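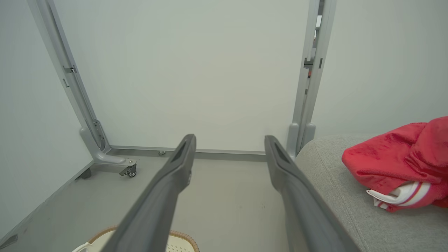
Do you need a standing desk subscription?

A reader forwarded me the brochure for Tapley, the outfit that rents sit-stand desks by the month to people who work from home, and asked whether it was a good deal. I read the whole thing twice, including the gray print on the back, and I have my doubts.

The pitch goes like this. You pay $49 a month. They bring a desk, set it up, and take it away when you're done with it. The brochure calls this "freedom from furniture." I call it $49 a month. Keep it ten months and you have paid $490 for something you have to give back. A perfectly usable desk frame from Citholm was $300 the last time I looked, and you can put any old tabletop on it, including the one you already own.

Yes, there are people who move every few months and don't want to haul a desk up three flights of stairs. Fine. If you are on a short contract in a strange town, renting may suit you. But the brochure isn't written for those people. It shows a couple in what is plainly their own house, with a dog and a piano. Those two are not going anywhere.

Then there is the health part, and this is where I get grumpy. Tapley says standing will give you "an energized afternoon." Energized compared with what? They don't say. No study is named. There is a little chart with an arrow going up and no numbers on either side of it. I have stood at a desk for a good part of the last two years, and my afternoons are the same as they ever were, except that my feet hurt in a new place. I do like being able to shift around. My back complains less when I change position. I would not pay a monthly fee on the strength of that, and I'd be suspicious of anybody who told me I should.

The other big claim is the "smart reminder," an app that buzzes when you've been sitting too long. I borrowed a desk with the Bendero app on it, and I believe Tapley's works much the same way. It buzzed every 40 minutes. It buzzed while I was on the phone. It buzzed at lunch. I had it switched off before the week was out, and so did the person I borrowed it from, who had forgotten it existed until I asked for the password. A kitchen timer will do this job and won't want your email address.

Now the gray print. The minimum term is 10 months, which takes some of the shine off the word "freedom." There is a pickup fee if you end early, and the brochure doesn't say how much. "Normal wear" is covered, but rings from a coffee cup are listed as damage. I don't know what kind of desk has never had a coffee cup on it. The price can also go up after the first term with notice "by electronic means," so read your junk mail.

If you want to stand up and work, try it for free first. Put a sturdy box on the kitchen counter, put the laptop on that, and give it a couple of weeks in July when it's too hot to sit anyway. If you are still doing it in the fall, go and buy something. If you've drifted back to the chair, you've saved yourself some money and a lot of buzzing.

When you do buy, ignore the talk about memory buttons and bamboo. Go somewhere you can touch the thing. Raise it all the way, lean on the front edge, and type on it. Cheap ones shake. Expensive ones sometimes shake too, and the showroom will tell you it's the floor. Ask what the warranty says about the motor and not only the steel, and ask who pays the shipping if it goes back. Hand-crank frames are slower, but there is less in them to go wrong, and I've yet to hear a good argument against them that didn't come from somebody selling motors.

Used is worth a look as well. Offices in the Mostositz building have been shrinking for a while and their old desks keep turning up in the local listings. Ask the seller to plug it in before you hand over cash.

I wrote to Tapley with questions about the pickup fee and the coffee rings. I got back a coupon for the first month. If a proper answer arrives, I'll print it in the next issue.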